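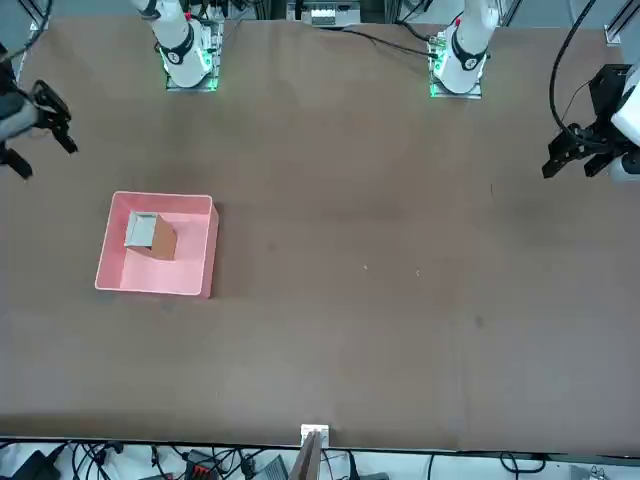 Is the long-range forecast for December worth anything?

Cathal Tully
28/09/2022

My phone app is already giving me daily temperatures for December, with little cloud symbols and everything. It says sleet for the day we're meant to be driving from Hurncombe over to Minthorpe. My brother-in-law wants to change the booking on the strength of it. I think it's made up, or near enough. Last week the same app promised me a dry afternoon and I got soaked putting the bins out. Does anyone know where these numbers come from, and is there any point looking?

Eleni Vasić

You're right to doubt it. Day by day, a forecast is decent out to five days, shaky by seven, and after that you're mostly reading the averages for the time of year with some noise on top. An app that gives you sleet on a named date more than two months off is filling in a box because the box is there.

Proper seasonal outlooks do exist, but they only say things like "a bit more likely than usual to be mild", over a whole month and a big area. They won't tell you about one road on one morning, and I'd be wary of anyone who claims they can.

Easy test: write down what it says for your date, then look again in two days. I'd put money on the sleet having moved. Leave the booking alone if it can be changed later, and check the warnings the night before you go.

Shengli Tang

mine said snow all last winter and we had none. deleted it

Lihua Lu

I don't agree that it's all rubbish. Our neighbour goes by the berries on the holly and she called the cold spell two years ago. Mind you, she calls one every year. The top road to Minthorpe does get icy whatever the app says, so I'd take the lower one regardless.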